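Maltach Road District – regular meeting, April
Community room, minutes as taken, not yet approved

Called to order 7:05 pm. Quorum present. Agenda accepted with one change, culvert item moved up ahead of signs.

March minutes – approved, one fix. "Ganis Lane" should read Ganis Road throughout.

Culvert at Ganis Road
Still the old pipe. Water over the road twice last month, shoulder soft on the downhill side. County engineer's letter read aloud. Says pipe is undersized and wants an 18 inch minimum, headwall on both ends. Bid from Clasine received, covers pipe, headwalls, gravel and haul off of the old material. Does not cover guardrail. Long talk about whether to wait for a second bid. Motion to accept Clasine's bid, guardrail to be priced seperately. Seconded, carried, one opposed.
Road will close while the pipe goes in. School bus office to be told in writing. Detour by way of Ekwueme Bridge.

Ekwueme Bridge
Posted limit is 5 tons. If the detour goes that way the gravel trucks can't. Clerk to ask Clasine how they plan to haul in from the north end. Deck planks – two loose near the east approach, road crew will spike them down before the detour starts. Inspection report from the state not back yet. Tabled until it is.

Grading
Maltach Road done as far as the cemetery. Rest waits on dry weather. Complaint about the windrow left across driveways, crew reminded to make the last pass. Grader needs a new cutting edge, $1000 approved out of equipment line.

Signs
Stop sign at Ganis and Maltach down again. Replacement post on hand, sign face is not. Order two so theres a spare. Request for a "No Thru Trucks" sign at the north end – needs county sign-off, clerk will write.
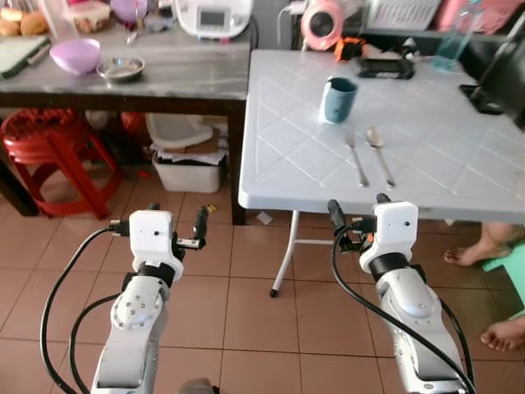
Residents' comments
A resident of Ganis Road asked whether the mail carrier could still get through during the culvert job, and said the last closure left the upper houses with no delivery for days. Wanted notice posted at both ends, not just the bottom. Board agreed, signs at both ends, post office to get a copy of the dates once Clasine gives them.
Second comment, brush at the Ekwueme Bridge curve, can't see oncoming cars when turning left. Added to the mowing list, hand cutting if the mower can't reach.
Question on dust treatment this summer. Not budgeted. May come back at the June meeting if the gravel comes in under.

Other business
Saturday ditch cleanup still on, meet at the salt shed 8 am, bring gloves and a shovel. Rain cancels.
Key to the shed gate missing, whoever has it please return to clerk.

Adjourned 8:40 pm. Next meeting in May, same room.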